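3.2 Recovery of raw milk collection after route closure

Collection records were obtained for the Waro catchment, which supplies the Halás drying plant by a single sealed road and two gravel alternates. The catchment held 42 supplying farms during the study period, all on alternate-day pickup outside the spring peak. Following the November flood the sealed road was closed at the lower bridge, and tankers were diverted over the Nikness saddle. The diversion lengthened the standard run by 302 per cent when measured in driver hours, although the increase in distance was much smaller. Most of the difference came from a weight limit on the saddle, which ruled out trailers and obliged the plant to send two trucks where one had been enough.

Farm vat capacity was taken from the supply contracts and checked by telephone with each supplier. Where the two figures differed, the supplier's figure was used.

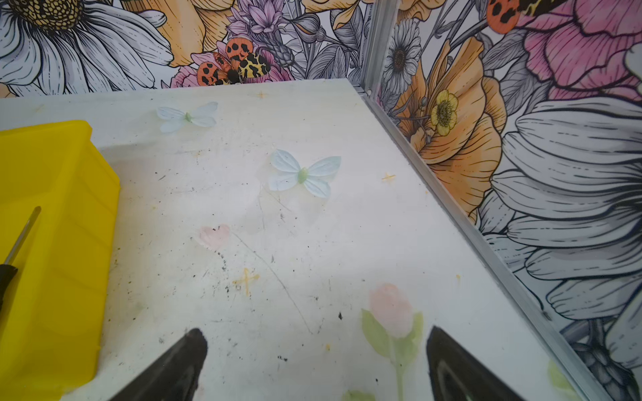
Vat capacity was then divided by mean daily production to give a storage interval for each farm. Farms with an interval shorter than the diverted pickup cycle were classed as exposed. Milk held beyond the permitted interval was recorded as discarded whether or not it had been tested, in keeping with the plant's own practice. Farms that dried off part of the herd early were kept in the sample, but their production was reset to the new level from the day of the change.

The exposed farms were not those farthest from the plant. Several lay within a short drive of the bridge and had never needed more than one day's storage – their vats had been sized to the old daily pickup and left in place when the schedule changed. Farms beyond the saddle had larger vats and, in four cases, standby generators. Distance to the plant was therefore a poor predictor of discarded volume and was dropped from the model.

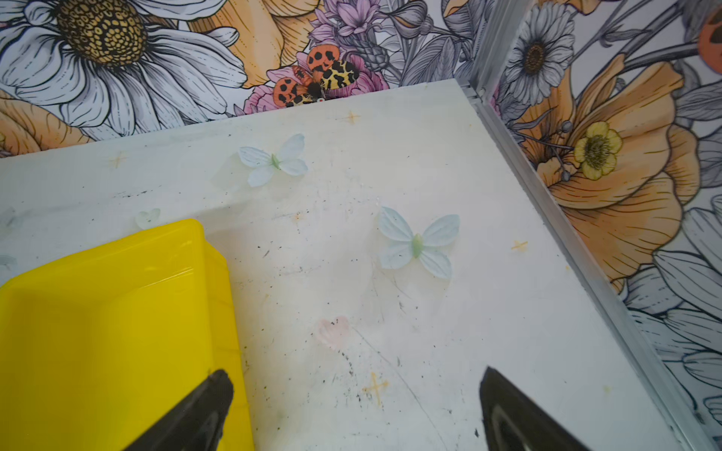

Figure 4. Scuffed off-white board with part of a yellow plastic tray.

Power supply was treated separately. A farm without power could neither milk nor chill, and the two losses cannot be told apart in the collection records. Following Omoregie and Ďurica, we assigned the first 12 hours of any outage to lost chilling and the rest to lost milking. The split is coarse. Moving the threshold by several hours in either direction changed the ranking of farms only slightly, and the order of the five worst affected did not change.

Plant throughput was modelled with the Pastine scheduling package, using the settings supplied for a single-dryer site. The dryer was assumed to run only when some 590 kilolitres of raw milk were on hand or in transit, a rule confirmed by the plant's shift supervisors. Under the diverted schedule this level was reached on fewer days than in the month before the flood, and the dryer stood idle on the first Saturday even though milk was being discarded upstream. Stock held in the silos was carried forward at full value with no allowance for spoilage.

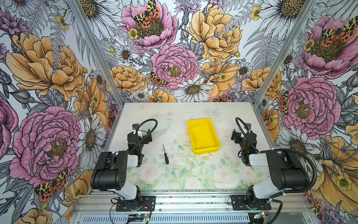 Figure 5. Boxed enclosure with floral wallpaper on three walls, a pale tabletop and two robot arms.

Two limits of the data should be noted. Tanker logs record the time of arrival at the farm gate but not at the vat, and gate times were delayed at farms where the track had washed out. We did not correct for this. The records also omit milk fed to calves or passed to neighbouring farms – a common response to missed pickups in this catchment – so discarded volume is likely overstated for mixed holdings. Interviews with suppliers, reported in Section 4, give a partial check on the size of this effect.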